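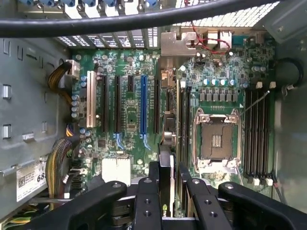

Figure 3. Card insertion, wrist view.

4.2 What went wrong

So, the jam. We ran 400 insertions on the Ristgate arm, and 26 of them ended with the card tilted in the fingers and the arm still pushing. I blamed the camera for weeks! Lungile Hendricks finally plotted the force logs and found our stop limit was only being checked after each move finished — way too late for a motherboard. We now check it during the move (and I've quit yelling at the camera). Six boards had cracked slots by then.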